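Equipment Planning Progress Report
Two-Arm Workcell, Golstead Site
Submitted to: Muthoni Barasa, Capital Programs
Prepared by: Nicanor Cuautle
February 5, 2020

1. Status against plan

The first workcell has been operating at the Golstead site since August. Spending to date is within the approved equipment line, and no transfer between lines is requested for this period. The remaining purchases are the second workcell, spare gripper parts, and a replacement work surface. Quotes for the second cell have been received from Contreras and from Zavum. The Zavum quote does not include commissioning, and a revised version has been requested so that the two can be compared on the same terms.

Getsemaní Ayala has completed the floor plan for the second cell. It fits in the existing room without changes to power or ventilation. The Lirnenville room considered in the original proposal has been dropped from the plan – its single circuit would have required an electrical upgrade that was never budgeted.

2. Work on the current cell

Most operating time this period went to tasks in which both grippers work close together near the center of the table. These tasks drive the wear figures used in section 3, and they also set the reach requirement for the second cell. Mayu Fukuda logged 475 hours of arm time through the end of the period, of which 11 were lost to faults. All but one of the faults were traced to cable strain at the wrist and were cleared by re-routing.
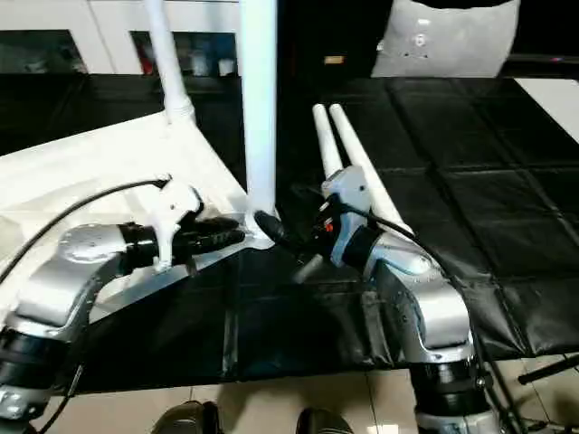 Figure 1. Two-arm cell with grippers facing each other at the center of the covered table.

External cable routing remains the main open item. The cables hang in long loops from the grippers and limit how far the wrists can be turned during close work. Contreras offers a guided cable kit as an option, and we recommend including it in the order for the second cell and retrofitting the first cell at the same visit. Zavum has no equivalent part in its current price list.

The table cover wrinkles under repeated contact, and this affects the repeatability of placement tests. A rigid top with a matte finish has been specified as the replacement. Maricruz Espinoza is obtaining a price from the local shop that built the table.

3. Spares and consumables

Gripper fingers are the only part with a regular replacement cycle. The original budget assumed one set per arm per year. Observed wear supports a replacement interval of 700 hours, so the stock level should be raised to three sets per cell. The added cost can be covered by the unspent travel balance if the funder agrees.

No spare wrist joint is proposed. Lead time from the supplier is acceptable, and the part is covered by warranty through the end of the grant.

4. Decisions requested

Approval to place the order for the second cell once the revised Zavum quote is in hand.

Approval of the cable kit for both cells as a single purchase.

Agreement to use the travel balance for gripper fingers.

5. Next period

Final quote comparison, purchase order, and delivery of the rigid table top. Operator training for the second cell will be scheduled after a delivery date is confirmed. The arm time log will continue in its present format, with faults at the wrist recorded separately so that the effect of the cable kit can be measured.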